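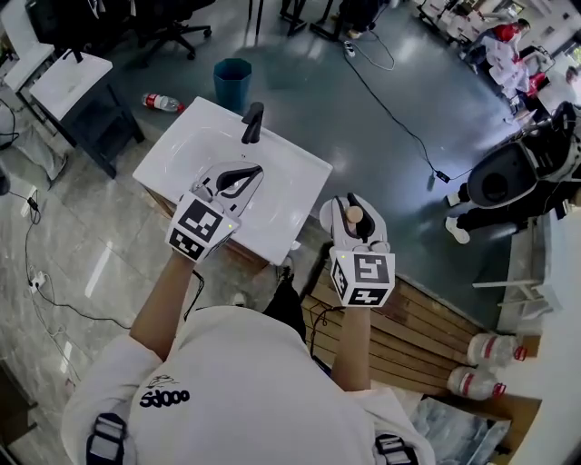 Progress report to Janevski, February
Washstand and small fixtures test room, Leven
Prepared by Lorraine Quinlan

1. Status

The vanity station is assembled and in use. It consists of a white ceramic basin with a broad rim, set on a wooden cabinet, with a black single-lever faucet at the back edge. The basin stands clear of the walls so that it can be reached from the front and both sides. Work at the station so far has covered handling of small items over the bowl, including light wooden pegs with a rounded end, and clearing of the rim between runs.

Tasks 1 through 8 of the work plan are complete. Task 9 (towel rail and shelf) is open.

2. Work done this period

Cabinet. The first cabinet from Kurkano had a back panel that did not sit square. Raelene Mudgway refitted it and shimmed the base. Basin and cabinet are now level in both directions.

Faucet. The lever was stiff on delivery. The cartridge was replaced under warranty at no cost to the grant.

Pegs. Dirneo supplied 1,000 pegs in one lot. Jamie Wainwright sorted them by diameter. Pegs with splits or flat spots at the rounded end were set aside and will not be used. The accepted pegs are stored dry in lidded tubs.

Surface marks. Two cleaning products were compared on the glazed rim. The second left a film under side lighting and has been dropped from the supply list.

3. Room condition

The floor is part polished surface and part light tile. Cables still run across both, and a power strip sits on the tiled side. Coralie Hinds has priced a length of floor channel to take the longer run. Fitting it requires no drilling. A bottle and the teal trash bin are currently kept on the floor behind the basin; a low shelf for bottles is included in Task 9.

4. Variances

Spending on fixtures is under plan owing to the warranty replacement. Spending on cleaning supplies is slightly over. No transfer between budget lines is requested.

Task 9 is 2 weeks behind plan. The rail brackets received do not match the drawing, and a corrected set is on order.

5. Next period

Fit floor channel and relocate the power strip.
Install towel rail and shelf on receipt of brackets.
Recheck basin level after the shelf is loaded.
Issue the revised station drawing to Ilse Wuyts for approval.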